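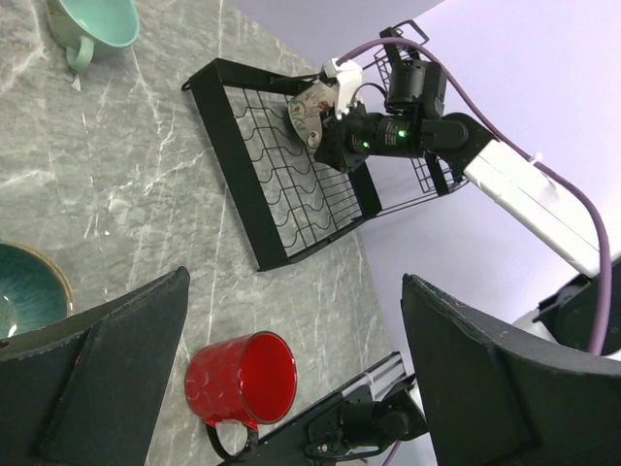
Dish rack

A dish rack, also called a plate rack or draining rack, is an open frame in which washed crockery is stood to dry. It is kept beside the sink, usually on a countertop or draining board, and may be used with a tray that catches the run-off.

Construction

Most countertop racks are made of steel wire, welded to a heavier outer frame and coated in plastic or powder paint. Bare wire, wood and moulded plastic are also used. The floor of the rack is divided into slots. In the simplest pattern these are rows of upright pegs; in others the wire is bent into a repeating wave, so that the rim of each plate rests in a dip. Slots spaced at 20 mm suit flat plates, while bowls need a wider gap or a separate section. Larger models have a second tier and take loads of up to 60 plates - these are mainly found in canteens.

Use

Plates are lowered into the slots on edge, which lets water run off both faces and leaves air between them. Mugs are placed upside down or tilted, as water collects in the hollow base of an inverted mug. Heavy bowls are often dried on a cloth next to the rack. Stone worktops, marble in particular, can be marked by standing water and should be wiped after use.

History

Wall-hung wooden racks were common in sculleries before wire types replaced them. The Flestier rack, drawn by Magdalini Kouris and made at Plollport, had a removable wire floor and was sold in 2 sizes. Its coating tended to chip at the welds, and later versions used thicker wire.

See also: Draining board, Tea towel, Worktop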